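Kitchen Corner > How Stuff Works > Things That Get Hot

Search the site Go

How Does a Toaster Oven Toast?

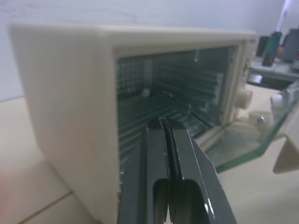

Page last changed: 13 September 2018

I love toaster ovens. I think they might be my favorite thing in the whole kitchen, and I'm counting the cookie jar! A toaster oven is like a big oven that shrank. It sits up on the counter, it makes cheese go bubbly, and if you look inside one while it's switched off and cool, you can figure out how it does its job.

Let's start with the door. On the one in my picture the door is glass, and it folds down, like a drawbridge on a castle. Glass is great for a door because you can peek at your snack without opening up. Every time you open the door, warm air rushes out and the oven has to make some more. So peek through the window and leave the handle alone (I know, I know, it's hard when there's cheese).

Now look in through the opening. See the long lines running toward the back? Some of the bars in a toaster oven are there to hold things up, and some are there to get hot. The hot ones are called heating elements. That's a big name for a simple idea. Electricity has to push its way through the element, and all that pushing makes it heat up. Rub your hands together really fast and you'll feel them get warm too. It isn't quite the same thing, but it's a good way to remember that pushing and rubbing can make heat.

When an element gets hot enough it glows orange. It sends heat out in every direction, the way the sun warms your face even though it's very far away. We call that radiant heat. It hits the outside of the bread first, and that's why toast is crunchy on the outside and still a bit soft in the middle.

There's a wire rack in there as well, made of thin crisscrossing bars. Why not a solid shelf? Well, think about your bread sitting on a plate. The plate would be in the way! With a rack, heat can sneak up through the gaps and reach the bottom of the bread too.

But why does bread turn brown? Bread has tiny bits of sugar and protein in it. When they get really hot they change into new things that are brown and smell wonderful. Leave them too long and they go black and smell terrible. I have done this to a bagel — more than once.

Try this with a grown-up

You'll need 2 slices of the same bread. Ask your grown-up to toast one for a short time and the other for a bit longer. Let them cool on a plate, then tap each one with a spoon. Which one sounds louder? Break them in half and look at how far the brown goes in.

Grown-ups do the hot part, always. The glass and the outside of the oven can stay hot for a long time after it's switched off, and hot glass looks just like cold glass. Use oven mitts, and keep paper towels and curtains well away.

More in Things That Get Hot
Why Does Popcorn Pop?
What Makes a Kettle Whistle?
Where Does the Steam Go?
Why Is the Back of the Fridge Warm?
How Does Cheese Melt?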